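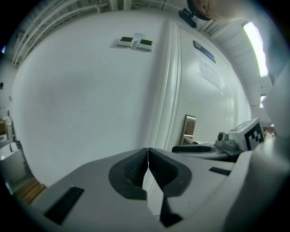 Figure 1. Black jaw pads of a hand-held gripper, with a white wall behind.

3.2 Following families across record sets

Census pages are a wonderful place to begin, but they leave ten years of silence between one visit and the next. We wanted to see how much of that silence local records could fill. Our test case was Plurdale, a mill town whose parish books, tax rolls and school lists survive almost without a break. Shabnam Baloch had already transcribed about 3,000 entries from these books, and her transcriptions made the whole study possible.

We began with 249 households named in the first tax roll and tried to trace each one through the parish books. Names were a joy and a headache. The Varghese family alone shows up under five spellings, two of them on the same page! Matching by surname would have split this one household into several, so we matched on given names, ages and neighbors first and looked at the surname last. A clerk might mangle a name he had never heard before, but he usually walked his route in the same order every year, and the people next door stayed next door.

With this method we linked 79 more households than we had found by surname alone. Many of the new links were for widows who had remarried, a group that family historians often lose completely. In one lovely case a woman listed only as "Mrs. P." in the tax roll could be followed through a school list, where she signed for three children, and on to a burial entry that gave her full maiden name.

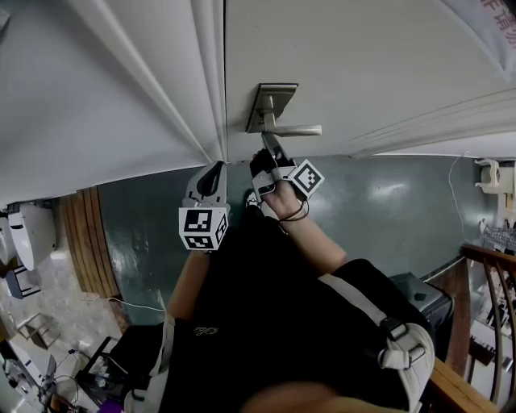 Figure 2. Lever handle on a white door, with a gripper against the lever.

3.3 Where the links fail

Some households still slipped away. For 59 of them we found no second record of any kind. Most were boarders or seasonal workers, and the tax roll gives little more than a name and a street. We suspect that a good share moved to Pandik when the second mill opened there, but the Pandik books have a gap in exactly those years, and we have left these families unlinked.

We also tried the Plimik index, which gathers church records from the whole valley. It is a terrific finding aid. Its dates, however, are sometimes the date of copying and sometimes the date of the event, and the index does not say which. We therefore went back to the original page for every Plimik entry we used. The work was slow, but the margins of those pages hold godparents, trades and even old quarrels over pew rent, none of which made it into the index. Section 4 takes up the godparents in detail.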